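How to stop a toilet cistern running on

Joyce Mfaume
Updated May 17, 2023

A cistern that never quite stops filling wastes a lot of water, and if you are on a meter you pay for all of it. Most of the time the cause is either the flush valve seal at the bottom or the fill valve at the side. Both can be sorted in an afternoon with ordinary tools.

What you need

An adjustable spanner
A flat screwdriver
A sponge and an old towel
Food colouring
A replacement seal or fill valve, once you know which one has gone

Step 1. Find out where the water is going

Lift the lid off the cistern and lay it flat on the towel, well out of the way. Put a few drops of food colouring in the water and leave it for half an hour without flushing. If colour shows up in the pan, water is getting past the flush valve seal. Now look at the overflow. If the water level has reached the top of the overflow tube and is trickling in, the fill valve isn't shutting off. You can have both faults at once, and in older houses that's quite common.

Step 2. Try adjusting the float

If the level is too high, try this before you buy anything. On a modern fill valve there is a plastic screw or a clip on the rod beside the float. Turn it so the float sits lower, flush, and let the cistern refill. The water should stop 25 mm or so below the top of the overflow tube. On an old brass arm with a ball on the end, there's normally a small screw near the hinge. Don't bend the arm unless you have no other choice. 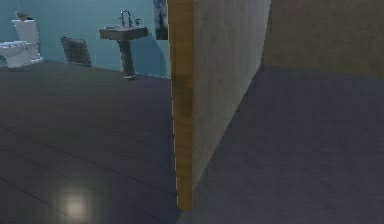 Step 3. Turn off the supply

Look for the isolation valve on the pipe that feeds the cistern. It's usually a small fitting with a screwdriver slot. A quarter turn closes it, and the slot will then lie across the pipe. If it is stiff, work it gently back and forth. If there isn't one, you will have to turn the water off at the main stop tap. Flush, then sponge out what's left in the bottom.

Step 4. Clean or change the seal

Most push-button flush valves lift out with a quarter turn anticlockwise. Some have a clip on each side. The seal is the rubber ring underneath. Wipe it and the seat it sits on with a cloth. Limescale is the usual trouble here, and in Drarbridge, where I live, I do this every March whether it leaks or not. If the ring is split, flattened or sticky, take it with you to the shop and match it by size. Sirkora and Hamdan rings look the same on the card but the Hamdan one is thicker, and it won't seat properly in a Sirkora valve.

Step 5. Change the fill valve if needed

Undo the supply pipe, then the plastic back nut under or beside the cistern. Have the towel ready for drips. Fit the new valve with its rubber washer on the inside, and do the nut up by hand plus a quarter turn with the spanner. Overtightening cracks the thread. I have used the Brania 188 for side entry and the Brania 200 for bottom entry, and both came with clear instructions.

Step 6. Refill and test

Open the isolation valve slowly and check every joint with a dry piece of toilet paper - it shows up a small weep better than your fingers will. Flush three or four times, set the water level as in Step 2, and repeat the colouring test. Check the joints again the next morning before putting the towel away.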